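4. Folding a garment

Read this section before you promise anyone a clean wardrobe. The Dilangate can fold, within limits, and the limits are set out below. Expect to do part of the job yourself.

4.1 Preparing the surface

1. Cover the table with a cloth. A fuzzy one stops thin shirts sliding, but it also drags under heavy ones.
2. Lay one garment flat, front down. Do up any zip.
3. Keep boxes and bags off the working half of the table.

Note: Stuker's brochure speaks of "any item, any fabric". We tried 100 folds and would not put it that way. Cotton T-shirts went well. Thick, dark clothes did not.

4.2 Checking the fold

Look at the front edge of the stack before you go on. With thick black fabric the upper layer tends to roll into a loop, leaving an opening between the layers, and a lower layer may stick out at the side. Marks in the pile of the cloth are harmless.
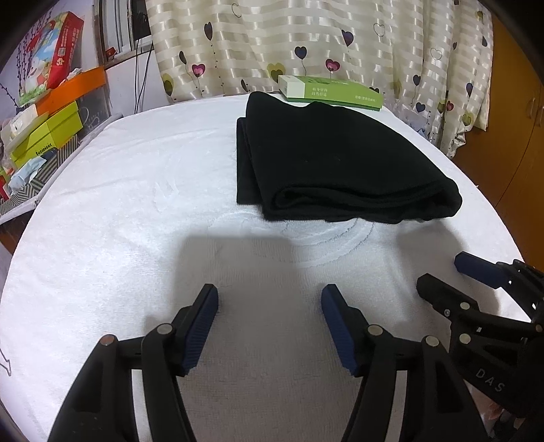 4.3 If the fold is not square

1. Press Pause and wait for the light to go out.
2. Tuck the lower layer in by hand.
3. Press Resume. Allow 3 tries at most, then fold it yourself – it will be quicker.

Caution: Keep fingers clear of the pads until the light is out.

Caution: Do not leave the unit folding alone. Modupe Onyeka's test notes list 2 jumpers pulled off the table while the screen still said "Done".

Section last revised 1/3/20, Kyu-ri Lim.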